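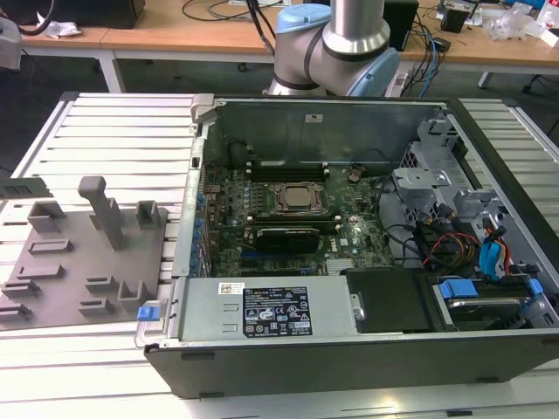

Do I need to put fresh thermal paste on the processor if I'm only taking the cooler off for a minute?

You need to clean off the old stuff and put on new every time the cooler comes up, even if you set it straight back down. A dab in the middle is plenty. The last person who asked me this used most of the tube, and we were wiping it off the desk in April.

Now to the rest of it. Dineo Lekota wrote on October 10, 2019:

> I've inherited one of the old Dell towers from the Horgan office and
> would like to get a few more years out of it before it goes to the
> recycler. I have 11 of them in the closet, so whatever works on the
> first I'll be doing to all the others. Questions:
>
> Does it matter whether I work on it standing up or lying down?
>
> The graphics card won't budge. I have pulled about as hard as I care
> to. Is there a screw I'm missing?
>
> Can I keep the old hard drive in for storage and boot from a new one?
>
> Also, does anyone still have the Mimitz parts list? The link on the
> Raven page goes nowhere.

Lying down, open side up. People do work on them upright, and those people spend a lot of time under the desk with a flashlight looking for a screw. Unplug it first and hold the power button in for a few seconds.

On the card: stop pulling. On these Dells, blue plastic generally means "you're supposed to touch this," a courtesy I wish they'd extended to the rest of the machine. 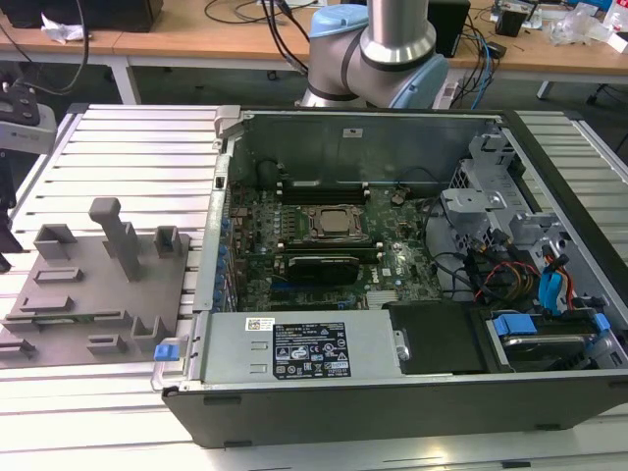

So flip the latches at the back end of the slots first, then look for the little catch at the inner end of the slot itself, under the card, exactly where a finger doesn't fit. Press that and the card lifts out with hardly any effort. If it still takes effort, you've missed one of the two. I broke a catch on a Wokent board that way and have been holding a grudge against it for 7 years.

The drive can stay. Unhook its data and power cables while you install the new system, though, or the installer will cheerfully put its boot files on the old disk and you'll find out the day the old disk dies. Plug it back in afterward. Squeeze the blue tabs on the carrier if you want it out altogether.

While you're in there, pull the memory and reseat it. Half the "dead" machines that have come to me over the years had a stick that wasn't all the way down – the other half had a flat coin battery and thought it was the Stone Age.

The Mimitz list I do have, all 633 lines of it, last sorted by someone who didn't believe in the alphabet. I'll send it off-list tonight. Ignore the prices.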